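Bottles on the table

Bianca Dumitrescu moved to Flatholm in May with 13 bottles of sauce and one kitchen cupboard. Oils went behind vinegars, and anything at the back was forgotten until it had gone sticky.

Her neighbour Ye-ji Min suggested keeping the everyday ones out. A two-level wire rack from Prundano now lives on the table, with taller bottles on the upper level and small squeezy ones in front. It takes up little room and wipes clean. The rest stay in the cupboard, and she goes through them every few weeks.

"I use soy sauce and black vinegar most nights," she says. "I want them where I eat."

The cloth is from Kaewsai and goes in the wash at 40 degrees.

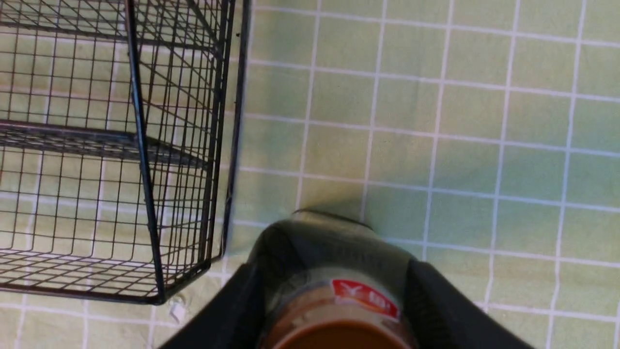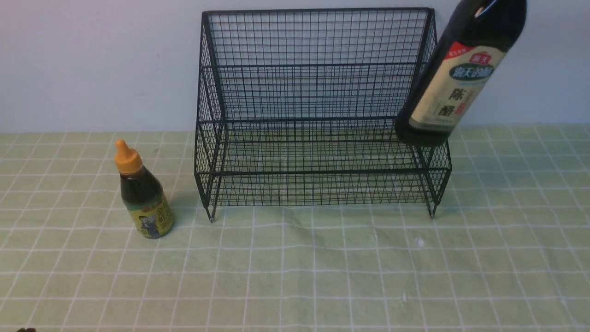
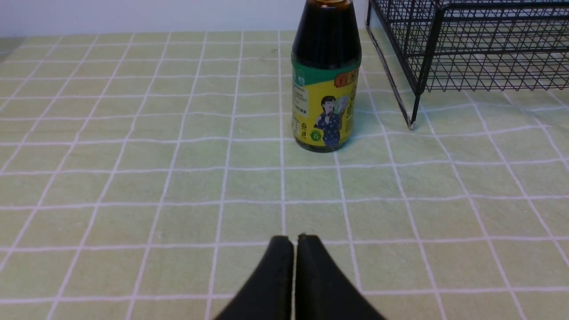 The green checked cloth, with the black wire rack (first and second pictures) and the soy sauce (third).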